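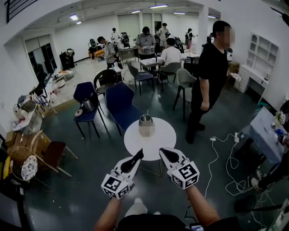

Spot where the cutting will live: round white table, metal pot.

Forum > Propagation > Hardwood and semi-hardwood

Topic: Bottom heat for fig cuttings, yes or no?

kornska_fig
6 September 2021
Planning ahead for December, when I prune. Last winter I put 16 dormant fig cuttings in damp perlite at room temperature and got 2 with usable roots. The rest either did nothing or rotted at the lower node. I am considering a Sevix heat mat with a thermostat. Is bottom heat worth the money for dormant wood, or is my problem somewhere else? Metal pot, no drainage hole, if that matters.

loam_ranger
It matters. No drainage hole explains the rot on its own. Perlite holds a water table at the bottom of any sealed container, and the lower node sits right in it. Fix that before you buy anything.

stirnel
Agree on the drainage, disagree that it settles the question. Figs callus slowly in a cool room. With the base kept warm and the air cooler, roots get going before the buds use up the stored starch. I run a mat under every batch.

loam_ranger
And how many have you run without one, same wood, same week? I keep reading this claim and the control group is always missing.

stirnel
One batch, split evenly. 8 on the mat, 8 off. The mat side rooted first, by a clear margin. The final count was close, I admit.

loam_ranger
So the mat bought you time and not many extra plants. That is a fair result, but it is a different claim.

tubtime
What thickness is the wood? Pencil thickness with three or four nodes works best for me. Thin tips dry out before they do anything, heat or no heat.

kornska_fig
Mostly tips, from the top of the tree. Some still had green in them.

tubtime
Then I would start there. Take last year's wood, fully brown, cut just under a node. Wrap the upper half in stretch film.

sharifi_grower
One caution on the mat. Put the probe in the mix at the depth of the lower node, and keep it off the surface of the mat. Mine read low for weeks because the probe had slipped out – I lost 14 cuttings to it.

stirnel
Seconded. And a metal pot warms faster than plastic, so set it low and check after a day.

loam_ranger
Or use a clear plastic cup with holes in the base. You can see roots without pulling the cutting, and pulling them to look breaks more roots than rot does.

kornska_fig
Clear cups, brown wood, film on top. I will use the metal pot as an outer sleeve only. Still undecided on the mat. I may split the batch and post both counts.

loam_ranger
Please do. Label the cups on the day you cut.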